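Search this site Search Go

I met Jong-dae Joo on a Saturday to talk about shirts. He folds them, he washes them, he has some 200 of them in the apartment, and he has opinions!

"The couch is the best folding table you own," he told me before I'd even got my shoes off. "A bed is too soft -- you lose the corners."

His method takes 11 seconds on a good day (his number, I didn't time it). Spread the thing out flat, pull the sleeves straight, then work from the hem. What about jerseys, I asked, with all that big lettering?

"Flatten the numbers with your palm first," he said. "I learned that from my old neighbor, Kálmán Bodnár. He used to iron them inside out, 4 at a time, and he'd be horrified by me."

So does he iron? "In April I did. Once."

I asked what he does with a shirt that comes to him in a ball, and he laughed. "Find the collar. If you start with a sleeve you go in circles. Two tugs and it's a shirt again."

He's still hunting for a drawer deep enough to hold them all.

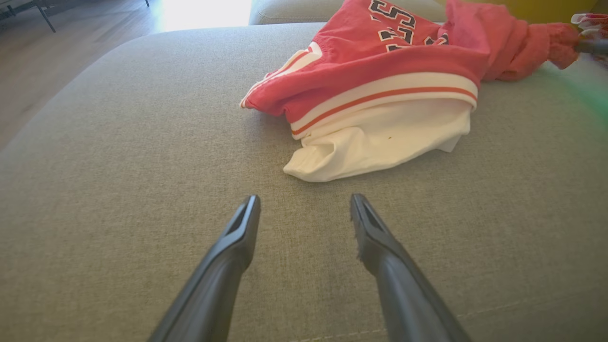
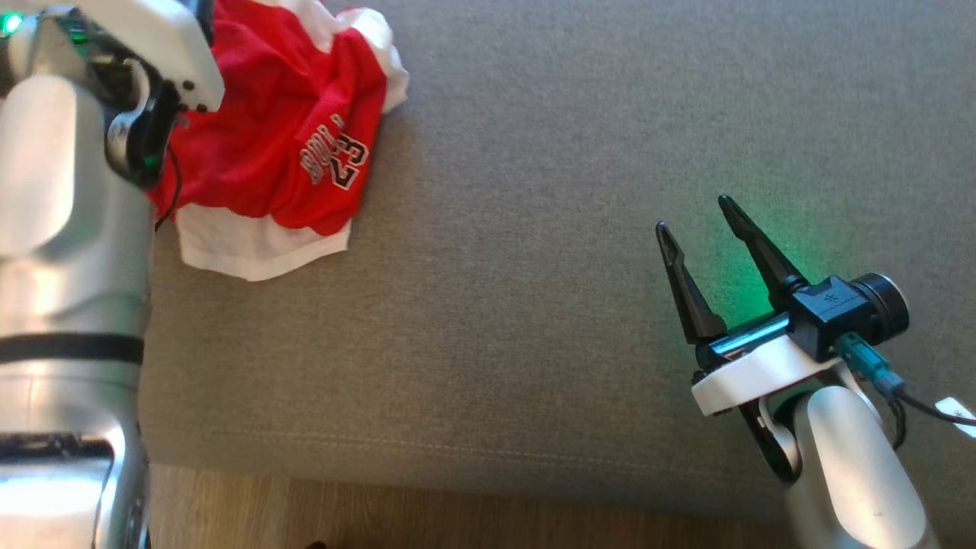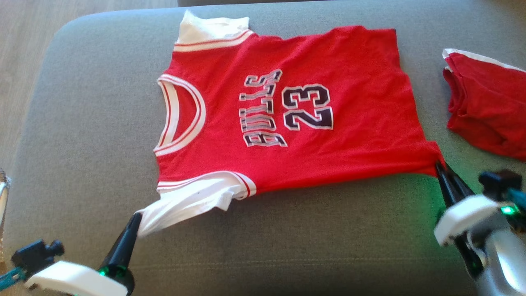

The red jersey on the gray couch; in the last picture it's spread out, collar to the left.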